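How long to wait before wearing new leather ankle boots outside?

Posted in Shoes and Boots, 06/07/2024

I have bought a pair of ankle boots from Bittencourt, in brown calf leather with a side zip and a stacked heel of 3 inches. I paid 229 dollars, so I want to treat them well. The leather is stiff and the left boot presses on my small toe. The shop says to wear them only at home in the beginning, but it did not say for how many days. Should I also put cream on them before the first walk? My size is the same as in my other boots.

hemline_verosdale

I had the same trouble with a pair from Andent, which cost me 278 dollars. I wore them at home for 5 evenings, one hour each time, with thick socks. After this they were comfortable at the ankle, and the toe needed almost two weeks more. Please do not use a hair dryer as some people advise. On mine it made the leather dull near the zip, and the cream did not bring the color back.

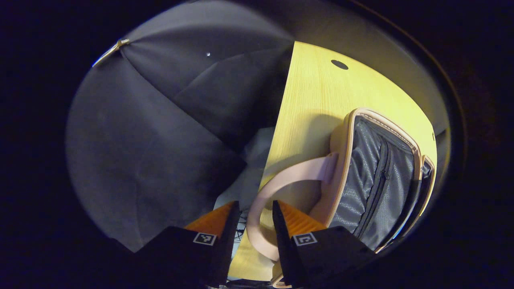 What I would do in your place:

Wear them with the zip fully closed, otherwise the ankle part takes a wrong shape.

Put a thin layer of neutral cream the evening before you go out, and try it first on the inner side of the heel.

If only the small toe hurts, ask a shoe repair shop to stretch that one place. They did it for me overnight.

softgrain

just buy half a size bigger next time, Bittencourt is always narrow

old_lasts

I do not agree that a bigger size helps. With a heel your foot slides forward and the toe will hurt in the same place. If the shop has a wide fitting, it is better to exchange them now, while the soles are clean. My shop refused the exchange in July because I had walked to the mailbox one time.

penny_welt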